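3. Method

The aim of the project was to find out whether the colour of a serving bowl changes how much salt people think a soup contains. Earlier coursework by Jui-lin Tu and Birger Nygård had looked at plate size only, and left colour as further work.

A single batch of tomato and lentil soup was made each morning to the same recipe and held at serving temperature in a covered pot. No salt was added after cooking. Tasting took place in the ground floor kitchen of the Chien building, in October, between 11 am and 2 pm. Lighting was left as found – the ceiling lamps could not be dimmed, and the blinds were kept down throughout.

There were 28 tasters, all students or staff. Each one received two portions with a break of 8 minutes between them, one in a white bowl and one in a red bowl. The order was swapped for every second taster. Water and plain crackers were offered during the break.

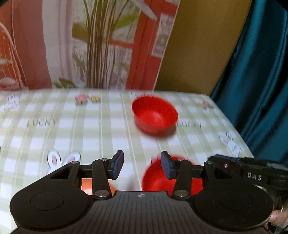

Figure 2. Red bowls on the checked tablecloth.

After each portion the taster marked a line on a paper scale running from "not salty at all" to "far too salty". Fung-ping Hsiao measured the marks with a ruler and entered them in the spreadsheet. Ya-wen Tsai checked the entries against the paper sheets and corrected 4 of them, all caused by reading the ruler from the wrong end.

4. Results

The soup in the red bowls was rated slightly saltier on average, but the difference was smaller than the spread between tasters. Serving order had a clearer effect. The second portion was usually rated lower than the first, whatever the bowl, and this was strongest among people who had not yet eaten lunch.

Two tasters left the second scale blank. Their sheets were removed before the averages were worked out.

5. Sources of error

Portions were poured by ladle and not weighed. Tasters sat in the same room and some talked about the soup between portions, although they had been asked not to. The white bowls were also a little shallower than the red ones, so the soup may have cooled faster in them. A repeat should use bowls of one shape from one supplier, and Feng-yi Wan has asked Modulari for a price.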